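Falline Laundry Support — Ticket history

Subject: Stacked unit, upper door will not latch on first push
Product: Falline stacked washer-dryer, white
Site: Enonard, ground floor laundry room
Opened by: Selorm Akpalu
Status: Pending parts
Priority: Normal

Entry 1 — opened 9:10 a.m.
The upper door closes but the latch does not catch. The display shows the door symbol and the cycle will not start. A second or third push usually gets it to hold. The lower door is fine. Started in January and has become more frequent. Power cycled at the wall, no change.

Entry 2 — support reply
Please check the following and report back.
Wipe the upper door seal and the latch recess with a damp cloth. Lint in the recess is the usual cause.
Open the door fully and let go. Note whether it stays where you leave it or drifts.
Confirm the unit is level front to back and side to side.
Send a picture with the upper door open and the lower door closed.

Entry 3 — Selorm Akpalu
Recess wiped out. There was a small amount of lint, gray, mostly at the bottom. Latch behavior unchanged.
Door stays where it is left at full swing. At half open it drifts toward closed, slowly.
Level: bubble is centered side to side. Front to back it sits slightly toward the rear. Floor is wood, laid herringbone, and I have not found a soft spot under the feet.
Picture attached as requested.

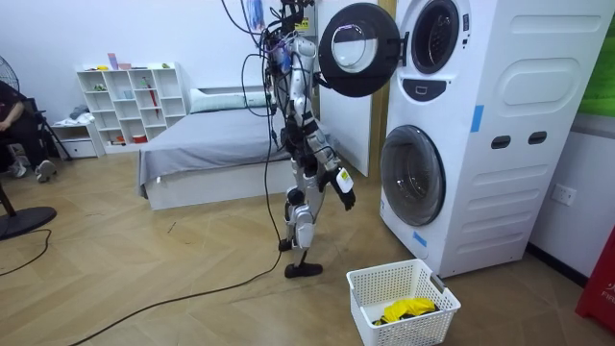

Laundry room, upper door open, lower door closed.

Entry 4 — support reply
Thank you. The door opens wide and clear of the housing, so a blocked hinge is unlikely. The drift at half open fits with a rearward tilt or a worn hinge bushing. Two questions:
What is the blue tape holding? There is one strip near the right front corner at mid-height and another low on the front near the base.
Is the laundry basket kept on the floor in front of the unit during loading?

Entry 5 — Selorm Akpalu
Tape is not holding anything. Both strips are height marks from the last time the unit was leveled and can come off.
The basket goes there for loading and unloading. It sits below both doors and does not touch the upper one. I repeated the latch test with the basket moved to the hall, same result.
Front feet lowered by 2 turns each. Bubble is now centered both ways. Door no longer drifts at half open. The latch still misses on the first push, but less often.

Entry 6 — support reply
Tilt is ruled out as the only cause. Please run the latch test in service mode: hold the two outer keys until the display changes, then open and close the upper door at normal force. Note any code.

Entry 7 — Selorm Akpalu, 2:40 p.m.
Code 200 on the failed closes, no code on the good ones. Lower door gives no code at all. I kept the upper drum empty for the test and used the same force each time, as far as that can be judged by hand.

Entry 8 — support reply
Code 200 is latch switch, late contact. The strike plate on the upper door is worn or out of position. A replacement strike and bushing kit has been ordered through Hanuvine, shipping from the Buenaventura depot. The lower washer can be used as normal. For the upper unit, press at the latch side of the rim until it clicks — do not push on the glass.

Entry 9 — Selorm Akpalu
Understood. Pressing on the rim works most of the time. Will remove the tape when the kit is fitted. Please leave the ticket open.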